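# Ikero 607 Electric Anchor Windlass

The Ikero 607 is a vertical windlass for sailing and motor yachts that anchor overnight on mixed chain and rope. It is built at the company's works in Illport and supplied through authorized chandlers and yards. The current version replaces the earlier 600 series and fits the same deck cutout, so owners of an older unit do not need to drill new holes for the mounting studs.

## General description

The motor and gearbox are mounted below deck, directly under the chain wheel. Only the wheel, the rope drum and the clutch nut stand above the deck plate. The gearbox is sealed for life and is filled with oil before delivery. It should not be opened by the owner, and doing so will end the warranty.

Chain and rope pass over the same wheel. A spring-loaded arm holds the rope in the groove while the splice goes through. Owners should use an eight-strand line with a tapered splice. Three-strand line is accepted, provided that it is soft laid and has been soaked before its first use.

The clutch can be released by hand with the supplied lever, which allows the anchor to be dropped under gravity when no power is available. The same lever is used for manual recovery. It is stowed in a bracket that should be fixed inside the chain locker, within reach of the hatch.

## Supply and contents

Order number 3507 covers the complete kit:

- windlass with chain wheel and drum
- motor and gearbox, assembled
- deck gasket and mounting studs
- control box with circuit breaker
- two foot switches, up and down
- manual lever and bracket
- printed manual and drilling template

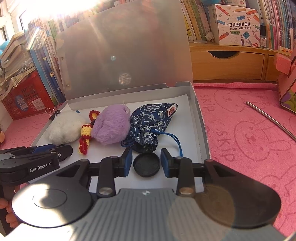
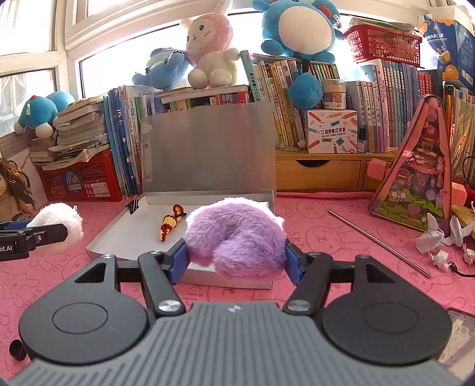
Imre Kiss wrote after a season with the 607 that the windlass had been quiet and steady in use, but that the drilling template should show the swing of the clutch lever, as the lever on his boat met the pulpit leg before the clutch was fully free. The template supplied with new units now carries this arc as a dotted line. Owners holding the earlier template may request a replacement from any authorized dealer at no charge.

## Installation

The windlass must be mounted on a flat section of deck with a clear lead from the bow roller. The chain should meet the wheel level or slightly from above. A backing plate is required on all cored decks, and the core around the cutout must be removed and filled with thickened resin before the studs are tightened.

The fall below the wheel must be at least 300 mm when all of the chain is stowed. Where the locker is shallow, the chain will pile up under the outlet and may jam on recovery. In such cases the yard should consider the horizontal model, the Sturano, which needs less depth.

Cable size depends on the full length of the run from battery to motor and back. The table in the manual must be followed. The circuit breaker should be placed where the crew can reach it without going on deck.

## Care

Rinse the wheel and drum with fresh water after use. Once a year, remove the wheel, clean the clutch cones and apply a thin coat of marine grease to the shaft. Do not grease the rope groove. The foot switch covers should be checked for cracks at the same time.

The windlass is not a mooring point. When the boat is at anchor, the load must be taken by a chain stopper or a snubber made fast to a cleat.

## Warranty and service

The 607 is covered for two years from the date of installation, provided that the registration card is returned. Service parts are held at Illport and at the Cârstea depot. The depot closes for stocktaking in August, and parts orders during that month are sent from Illport only.

Page revised 2020-03-04.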